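Drovier Fabric Conditioner, Unscented, 2 litre refill

Product code 2924
Sold singly or in a case of 5
Made by Fadov

Drovier is a liquid fabric conditioner with no added perfume and no colouring. It goes in the softener drawer of any front loader or top loader and is released in the final rinse. People mostly buy it for bedding, school shirts and cotton underwear, and we also sell a fair amount to small guest houses that do their own table linen.

The refill comes in a flat pouch with a screw cap. It pours into the standard Drovier bottle or into any clean bottle with a wide neck. The pouch takes up less room in a cupboard than a bottle of the same size and can be rolled up as it empties.

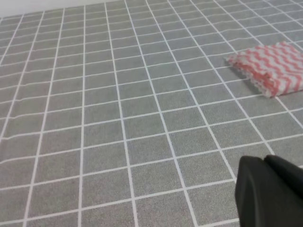 How much to use

For a normal load, pour 30 ml into the drawer. For a large load, or if your water is hard, use 40 ml. The cap has a line inside for each. Going over the upper line doesn't make things any softer and can leave a waxy feel on towels. Do not pour it straight on to clothes, as it may mark them.

If you wash by hand, stir half a capful into the last bowl of rinse water, leave the clothes in it for five minutes, then squeeze out and dry. There is no need to rinse again.

What not to use it on

Leave it out when washing microfibre cloths, waterproof jackets, sports tops sold as quick-drying, and children's nightwear with a flame-resistant finish. Towels can have it every third or fourth wash. Wool and silk are fine on a cool cycle at the lower dose, but check the care label first.

Smell

There is a faint smell when you open the pouch, a bit like plain soap. It doesn't stay on dry washing. If you would like a scent, the Drovier range also comes in Linen and in Green Tea, both in the same size pouch. These two do contain perfume and are listed on their own pages.

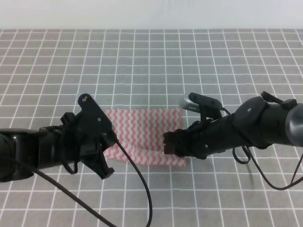

Keeping the drawer clean

All conditioners leave some residue in the drawer over time. Take the drawer out once a month and run it under the hot tap. Lift out the small siphon cap in the softener section as well, as this is where it tends to block. If water is left standing in that section after a wash, the siphon is the first thing to look at.

Storage

Keep the pouch upright with the cap on, away from frost. A pouch left in an unheated garage in February may turn thick. Bring it indoors for a day and shake it gently – it should pour as before. Once opened, use within a year.

Keep out of reach of children. If it gets in the eyes, rinse with plenty of water.

Customer comment

"I changed over from Trotance when they stopped doing the unscented one. Sheets come out much the same and the pouch is easier to store. The cap is stiff the first time – I needed a cloth to grip it." Gilang Ismail

Also in this section

Zapata Stain Bar
Drovier Fabric Conditioner, Linen, 2 litre refill
Drovier empty bottle with measuring cap
Fadov Washing Soda

Delivery and returns

Unopened pouches can be returned within 30 days. We can't take back pouches once the seal under the cap is broken, unless they arrived leaking. Cases are sent in one box and need a signature.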